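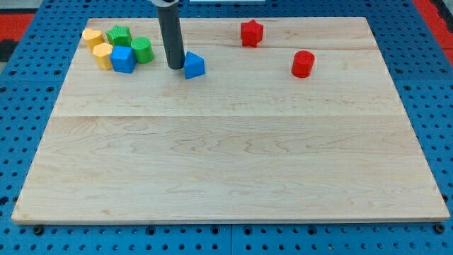

Maple board with the plastic shapes grouped at the far edge, on the blue perforated table.

Boards and Blocks: Gallery
Posted by Yiran Ren, 12/12/25

I should say up front that I don't trust shape toys, and I trust the copy on their boxes even less. The Gedton set promised "focus" and "spatial confidence" for ages four and up. What you get is small plastic shapes. Whether a four-year-old walks away with spatial confidence is something I'd want to see measured by a person who isn't selling the set.

The board is another matter, and it's the reason this page exists. Jianhua Kang in the Mindau workshop had been telling me since May that a plain maple slab makes a better play surface than the printed mats everyone buys. I doubted it. Wood is heavy, it's expensive, and people tend to call it "timeless" when they can't think of anything else to say for it.

Notes on the board: The slab is made of joined planks, and one seam runs the full width near the middle. Jianhua considers it invisible. I don't – I found it right away, and so will anybody who buys one. There's a second, thinner seam up by the red star. The wavy grain is handsome, I'll give him that, though I'm not convinced that busy grain under small pieces helps anyone sort them.

Notes on the shapes: The star is the one people like. I suspect that's the color doing the work. Gedton sells a spare pack of shapes for nearly the price of the set, and I'd hold off on that until you've lost a few.

Notes on the table: Rows and rows of round holes, and a very strong blue. Pale maple looks good on it, but pale maple would look good on most things. If you're thinking of buying the board from a photo, try to see it on an ordinary kitchen table first.

Jianhua wants to offer the board in two sizes. I've asked him to spend a winter with one of them near a radiator before he prints a price list. He says the joints will hold. We'll see.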